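**FOR IMMEDIATE RELEASE**
2018-09-09

# Mapplebeck Inns to Extend Linen Reuse Program to All Properties

BRETDEN - Mapplebeck Inns announced today that its linen reuse program, in place at three properties since April, will be extended to all 19 of the company's inns before the end of the year. The program gives guests staying more than one night the choice of keeping their towels and bed linen between changes, and returns a share of the resulting laundry savings to local river cleanup work.

The three pilot inns, located in Bretden and in the neighboring town of Wornside, have a combined 303 guest rooms. Staff at each property recorded daily laundry loads throughout the pilot period. Mapplebeck Inns reports that loads fell by 17 percent compared with the same months of the previous year, with no change in average occupancy.

"Our guests have told us for years that they do not need a fresh towel every morning," the company said in a statement. "The pilot gave us the confidence to make their preference the standard arrangement, while keeping daily service available to anyone who asks for it."

## How the Program Works

Under the new arrangement, linen will be changed on every third day of a stay and always between guests. A towel left on the bar will be treated as still in use. A towel placed in the bath or shower will be collected and replaced the same day. Guests may also request a change at any hour through the front desk, at no charge.

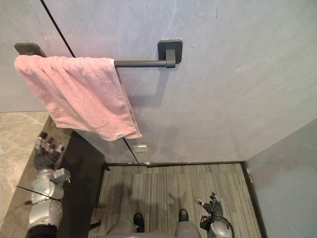
## Laundry Services

All linen from the 19 properties will continue to be processed by Nitetti, the commercial laundry that has served Mapplebeck Inns under contract since the company opened its second location. Nitetti has agreed to revised collection schedules that reflect the lower volume - most inns will move from daily to alternate-day pickup. The two companies have confirmed that the change will not result in a reduction of laundry or housekeeping positions.

Housekeeping staff will receive paid training before the program begins at their property. Time saved on linen changes will be assigned to room maintenance and deep cleaning, work that has in the past been left to the winter season.

## Support for the Wornside River

Mapplebeck Inns will contribute part of its annual laundry savings to cleanup and bank restoration along the Wornside River. The first contribution will be made once the year's accounts are closed, and the amount will be published on the company's website.

## Schedule

The program will be introduced at inns in the northern region first, followed by the coastal properties. Reservations already made are not affected, and room rates will not change as a result of the program.

## About Mapplebeck Inns

Mapplebeck Inns operates 19 mid-priced inns serving business and leisure travelers. The company is privately owned and has its head office in Bretden.

**Media inquiries:** Communications Office, Mapplebeck Inns, Bretden

###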